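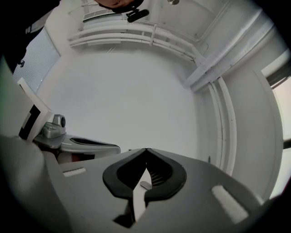 Who Moved the Tape? A Semester With the Shared Workbench

Thursday, July 28, 2005 | by the Millet bench group
4 min read

Our project was to find out why the shared workbench at Katitholm eats things. We were given one bench, a budget of 100 dollars and a pegboard that previous students had labeled with great confidence and never used.

In January we asked everyone who worked there to write down each time they stopped a job to look for something. We collected more than 600 entries, a good number of them about the pen for writing entries. Tape came first. Small screws came second, and would have done better if people noticed sooner that they were gone.

We tried two layouts. The first, called Grerkau after the shelving it was built on, gave every item its own bin. It looked wonderful until Tuesday. People put things back in the nearest bin, and the nearest bin was always the same one.

The second, Muvero, had 5 large trays sorted by job. Cutting things went with cutting things. We left one tray unlabeled for whatever was in your hand when the bell rang, and it filled up daily, as did the floor beneath it. Searches dropped enough that the log got boring to read.

Limits: we were also users of the bench, and two of us are known offenders. The log depended on people finding the log. Next year's group should chain it down and spend what is left of the budget (not much) on tape.

Shares: 5 | Comments: 0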